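Towel folding: what are your house rules for the first grasp?

Print this thread | E-mail to a friend

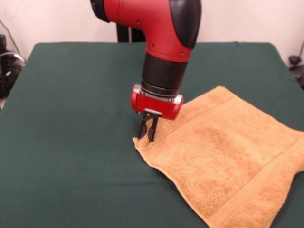 Reply 1 of 5, by corner_first

Starting this because our written practice has grown to 16 rules and I love every one of them! The big one: every episode begins at a corner, fingers apart, one on each side of the hem if you can manage it. Cloth cover stays on the table, towel flat apart from the corner you're going for. What does everyone else write down?

Reply 2 of 5, by zetix_fan

Ours says the corner too, but we don't allow any fold in it before the grasp. A pre-lifted corner is a head start, and your success numbers stop meaning much. We ran 200 starts in February with it dead flat and only 67 were clean. Painful, but great data!

Reply 3 of 5, by Brisa Ibarra

I'd push back on that. Towels in a real laundry room never lie dead flat. At Wellska we allow a small crumple as long as it's logged with the episode. The rule I'd fight for is speed: slow down before the fingertips reach the table, every single time, cover or no cover.

Reply 4 of 5, by zetix_fan

Logged is fine, if people do log it. Ours didn't. Agree on speed, 100 percent.

Reply 5 of 5, by corner_first

OK, I'm adding a "corner state" box to the sheet (flat / crumpled / folded under). Brisa, do you also note which way the border band runs? We have more than 600 episodes without it and I'm wondering if I should go back through them.

Last updated: 2024-03-28

Recent threads
Skokado fingertip pads, how often do you swap them?
Maldonado checklist for shared work cells
Terry cloth vs. flat weave
Where do you keep the stop button?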